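About Us

Hi, and thanks for clicking through to this page! Most people come to Lullora for a sewing pattern or a question about a zipper and never get this far, so you're in select company.

Lullora is a small sewing school. I teach beginners how to make clothes they'll wear to the grocery store, and I teach people who already sew how to fix the stuff that's been bugging them for years (gaping necklines, mostly, and sleeves that twist). There's a room with nine machines, a cutting table I can almost reach across, and an iron that hisses at everybody. Classes run in the evening, with a daytime session for folks who work nights or have kids in school.

How it started

I learned to sew from my grandmother, who altered uniforms for a living and did not believe in pins. I picked up the basics at her kitchen table, forgot them for most of my twenties, and came back to it when I couldn't find a pair of work pants that fit. The first pair I made took me a month. The crotch seam was on backwards and I wore them anyway, under a very long sweater.

After that I couldn't stop. I took a job doing hems and waistbands at Stornari, a dry cleaner two towns over, and stayed for six years. If you want to get good at zippers, go work at a dry cleaner in prom season! People kept asking me at the counter whether I'd show them how to do it themselves, and I kept saying maybe, and then one September I rented the front half of a building on Miltum Street and put a sign in the window. Four people came to the first class. Two of them still come.

The name is a mash-up of what my grandmother called me and a fabric I misread off a bolt. I've been asked to change it because it sounds like a mattress. I like it.

The binders

Everything we teach lives in binders. When you sign up you get one with your class notes, your measurement sheet and a pocket for pattern pieces, and you write in it as you go. I tried doing it all online for a season and people just didn't look. With paper you scribble "ease too tight here, add half an inch" right next to the drawing and it's there the next time you make the thing.
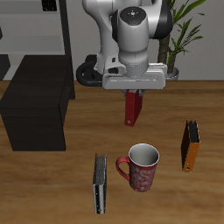
A red binder over the wooden tabletop.

Keep yours, please, even after the class is over. I've had students bring one back years later with coffee rings on every page, and we could go straight to the sheet and see what had changed. Bodies change! That's what the measurement sheet is for, and there's a fresh one in the hallway rack any time you want it.

What a class is like

We keep it to eight people. The ninth machine is the spare, and somebody always needs the spare. The beginner course is five evenings, and you go home with an elastic-waist skirt or pajama pants, your pick. I ask everybody to wash and dry their fabric before the first night. Every round, one person doesn't, and we work around it.

The first evening is nearly all threading. You thread the machine, you take it all out, you thread it again. I know that sounds dull, but it gets pretty giggly by the fourth go, and by the second week you're doing it without looking at the diagram. Then we cut, which scares people more than the sewing does. I let you cut the first piece out of an old bedsheet so your hands know what's coming.

We stop halfway through for a drink and a sit-down, with the fabric put well away first. 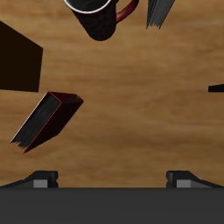

The break used to be ten minutes and has crept up to 30, and I've given up fighting it. That's when people swap patterns and pass around the good scissors catalog and ask the things they didn't want to ask in front of the whole room. Half of what I know about how to teach, I picked up during the break.

The Huenchumán Shelf

Along the back wall is our lending library of patterns, which we call the Huenchumán Shelf after the family who gave us the first big batch when their fabric store closed. There were 894 patterns in that donation, most of them still in uncut tissue. With what students have added, we're up to 1,566, and yes, they're sorted — by garment first and then by decade, with costumes in their own box at the bottom. Anyone who has taken a class here can borrow two at a time. Trace them, don't cut them!

Mending night

Once a month we open the room for mending. It's free, and you don't have to have taken anything with us. Bring the coat with the torn lining or the jeans that gave out at the knee, and I'll show you what to do with it. I won't do it for you (I did enough of that at the dry cleaner), but I'll sit next to you the whole time if you want. Last winter we passed 100 mended coats, and one of them was mine.

Coming to see us

We're on Miltum Street, blue door, with parking behind the building. The door sticks in wet weather, so give it a shove. If I'm teaching I may not hear the phone, and email is better anyway. New class dates go up on the schedule page, and the daytime session fills first, so put your name on the list early if that's the one you're after.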